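Section 4: Teaching the arm a new dialing job

I wrote this section for the folks on the repair bench at Firkham, so if you're reading the Skada set-up guide somewhere else, swap in your own names and shelf labels as you go. Section 3 should be done by now. If the arm hasn't been leveled and homed, go back and do that first, please!

A quick word on why we bother. We used to test rotary dials by finger, all day, 300 pulls on each phone before it went back to the customer. Precious Talavera did most of them and her knuckles let her know about it. Now the arm does the pulling and Precious decides which phones are worth pulling, listens for the bad ones, and signs them off. She also trains the rest of us, so when the steps below sound bossy, that's her.

Before you start

You'll need a phone with its job card, a straight wooden stick from the Tonditz drawer, and a login with teach rights (ask Ramil Estrella if yours only lets you run).

CAUTION: Keep your hands off the mat while the arm is live. Pause it first, every time, even for a tiny nudge.

1. Lay the mat out and smooth down the part where the phone will stand. The color blocks are how we talk about position, so "on the red, next to the blue" is a perfectly good note on a job card.

2. Stand the phone on the mat and put its cord where the arm won't drag it.

3. Open the gripper from the Tools page, set the stick between the jaws, and close at force 8. Give it a gentle tug. If it slides, open up and try again – don't just crank the force, you'll crush the wood.

4. Choose New Job, then Dial, and type in the number from the card.

5. Jog the arm in at slow speed until the tip is close to the dial. Use the wide view for the big moves and switch to the wrist view for the last little bit. 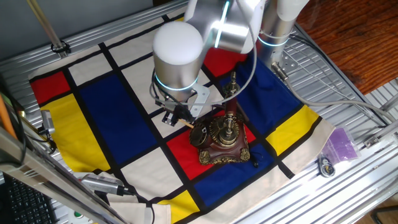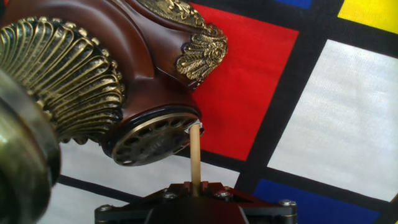
6. Press Save Point. Back the tip away, bring it in again with Go To Point, and check that it comes back to the same spot. If it's off, save it again.

7. Teach the pull in short moves, saving as you go. I like to follow the curve in lots of small bites. Leokadia Baran does it in far fewer and hers look smoother than mine, so suit yourself.

8. Run one pull at slow speed with your hand near the stop button. Listen to the dial coming back. A steady purr is what you want, and a stutter means stop and call Precious.

9. Set the count (300 for a full test, 100 for a recheck) and press Run.

NOTE: Error 324 means the arm felt more push than it expected. Nine times out of ten the tip is catching on an edge. Pause, back out, and teach that point over. Please don't clear it and carry on, I did that once and scratched a dial plate I was very fond of.

While it runs

You don't have to stand there. This took me a while to get used to, and I hovered like a nervous parent for most of August. Stay where you can hear it, though, and use the time for cleaning or paperwork.

What you shouldn't do is start a second job on the other bench just because the first one is quiet. We tried it, people got frazzled, and Sofia Tsolakis got us a rule: one person, one arm. It's on the shift sheet and it applies to leads too.

When the count is done, park the arm, take out the stick, and write the result on the card with your own initials. The log keeps its own record, but the sign-off is still yours. If the log and your ears disagree, go with your ears and set the phone on the Ghanem shelf for a second listen.

Saving and naming jobs is covered in Section 5.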